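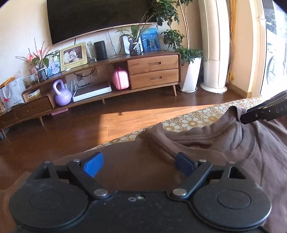
Do you need a proper folding board to fold a T-shirt well?

A flat surface at a comfortable height does the job, and most homes have one already. If the cloth can lie fully open with its collar and hem in view, you have everything you need.

I love folding clothes. I've tried saying it casually at dinner parties and it never comes out casually, so I may as well say it here at full volume. Folding is the best of the household jobs, better than baking, far better than anything involving a mop, and I think we've let it become a chore through sheer bad staging. We do it on our laps in front of the telly, or standing at the dryer with one sock tucked under the chin, and then we complain that it's dull. Of course it's dull! You can't even see the shirt.

So my argument is for the living room, in the morning, with the curtains open. Give the job the best light in the house and a surface with some colour to it.

For years I folded in the laundry at our old place in Clukholm, a room with one bulb and a bench just wide enough for the powder. I thought I disliked the work. Then we moved to the flat at Vovbridge, which has no laundry to speak of, and I had to carry everything out to where we live. The first Saturday I spread a load out in the sun and stood there like someone who's just had their eyes tested. I could see the grain of the knit. I could see that two shirts I'd always called black were navy. I found a hole under an arm before it got big enough to matter, and mended it with a cup of tea going cold next to me.

Brown is the great test case, by the way. Brown clothes get a hard time. Under a weak bulb a brown top looks like something you'd wrap around a pipe, and then sunlight comes in sideways and it's got red in it, and a bit of plum, and every wrinkle throws its own small shadow. I'd own nothing but brown knits if I could get away with it. They also show lint terribly, but in good light you can go after it.

The cloth underneath matters more than people think. I've heard it argued (my sister-in-law is very firm on this) that you should fold on something plain, so nothing distracts you. I disagree completely. A small repeating pattern is the best folding guide there is. Hexagons, circles, little flowers in rows, it doesn't matter which. You line the side seam up with a row and you know it's straight without measuring a thing. Plain cloth gives you nothing to go by, and your stack slowly turns into a fan.
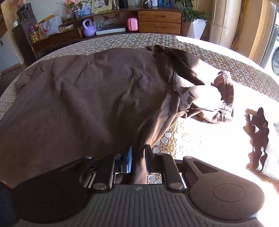
Brown knit on the honeycomb cloth, with the sideboard behind.

I'm also in favour of leaving the sideboard alone while you do it. There's a school of tidying that wants every surface cleared before you begin, the router hidden and the jar of snacks put away. By the time you've done all that the sun has moved and you've lost heart. A sideboard is where a household sets things down. Kettlebell, gift bag, the box something came in - let them be. You're folding, and you can do the sideboard another day, or not. I've read home magazines my whole adult life and I've yet to want to live in any of the rooms.

What I will insist on is a long low piece of furniture somewhere near, preferably one with drawers you can open with a finger. Ours is a Grisen, second-hand, and I paid 495 dollars for it, which felt like madness at the time. The same one was going for over 700 in the shop. The great thing about drawers at that height is that you can fold, turn, drop the stack in and turn back without walking anywhere, and there's a rhythm to it that I find very hard to give up once I've started. I've gone looking for more things to fold. I've refolded tea towels that were fine.

Now, the fold itself. I don't hold with a single method and I get a bit itchy when people treat theirs as a religion. My mother folded in thirds, my husband folds in half and then in half again like a letter he's cross with, and all of it fits in a drawer. But I do believe in the lift. Before you fold anything soft, take a pinch of it, raise it well clear of the cloth and let it fall. Knits hang on to the shape of the basket. A good lift lets the cloth drop back along its own lines, and half the creases you were going to fight with your palms have gone. Then find the hem, find the shoulders, smooth outward from the middle and go on from there. 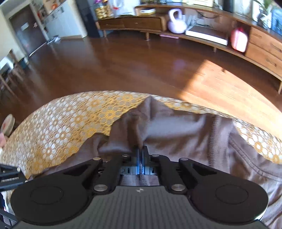
Sleeves are where most of us come unstuck. The body of a jumper is a nice obedient rectangle and then there are these two long things wandering off it. I lay each one straight down the side with the ribbed cuff pointing at the hem, and I do it slowly, and I think it's the nicest part. A good cuff has some spring left in it. You can feel at once if it's tired, and a tired cuff tells you the whole garment is on its way to being a gardening jumper.

I know the objections. It takes longer. (It does, by a few minutes.) The sun fades things. It would if you left them there all summer, but I'm talking about a morning. And you can't leave a half-done pile in the living room if someone drops in, to which I say, why not? I've had some of my best conversations across a heap of clean washing. People talk more easily when your hands are busy, and if they stay long enough they usually pick up a shirt.

A reader wrote in after my piece on the Sydorenko drying rack to say she has seven people at home and no time to stand about admiring cuffs. Fair enough, and I'd never tell her how to run her mornings. But I'd still say drag the basket over to the window. Do one shirt properly, the one you like best, and fling the rest in however you please. I'd start with something brown.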